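Packing for the Spring Donation Drive: Bedroom Sorting, February
Reading time: 3 min

We use cookies to remember your preferences and to measure visits to this site. Accept | Manage settings

Each year the Ronora Household Exchange invites residents to set aside clothing, toys, unopened goods and small household items for families moving into new homes.
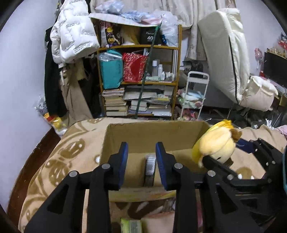
The drive is open to all households in the district, and no registration is needed for a single box. Last February the Exchange received 353 boxes, most of them packed at home in a bedroom or hallway and brought to the Roussel Street counter by the residents themselves. The notes on this page concern the bedroom, where most households begin.

The box on the bed
An open cardboard box set on the blanket keeps the work at a comfortable height, with the shelves close by. Flaps should stay up until the last item is in. Please do not fill a box beyond 25 pounds.

Soft toys
A yellow plush toy, such as the one at the rim of the box, is welcome in any size. Plush should be clean and free of loose parts. Toys with battery compartments are accepted with the batteries removed. Soft toys travel best on top, where they also protect whatever lies underneath.

Barcoded and packaged goods
The slim dark item standing upright in the box still carries its white barcode label. Labels of this kind should be left in place – the counter uses them for sorting. Packaged items still waiting on the bed, like the light green one in front of the box, may go in beside it if the wrapping is intact.

The shelves
Bags of many kinds fill this shelving unit: a teal one wrapped in clear plastic, a red patterned one beside it, and a black one printed with the number 40. Residents are asked to work through one shelf at a time and to check the pockets of every bag before it is offered. Bags in good condition may be donated empty or used to hold smaller articles.

Bottles and jars
White bottles and jars stand together on the right of the middle shelf. The Exchange accepts toiletries only when sealed. Opened containers should remain at home or go out with the regular Wednesday collection.

Wigs and display pieces
The blonde wig is kept on a mannequin head on the top shelf, a sound method for any wig that is to hold its shape. Wigs and costume pieces are passed to the Trovus Community Stage and should be packed in a separate bag marked "Stage."

Plastic bags
Translucent bags in pale blue, white and pink are piled on top of the unit. Clean plastic bags are always needed at the counter, where 500 were handed out during the last drive. They may be delivered flat or bundled.

Delivery
Boxes are received at the Roussel Street counter from 9 a.m. to 4 p.m. throughout the drive. Residents who cannot carry a box may request pickup by telephone; 85 pickup places are available. A printed receipt is issued for each box – please keep it until the drive has closed.

Subscribe to the Ronora newsletter for drive dates and counter hours.

Related items
Counter Hours at Roussel Street
What the Trovus Community Stage Can Use
Gallery: Kitchen Sorting at Fovent House
Accepted and Declined Items, Full List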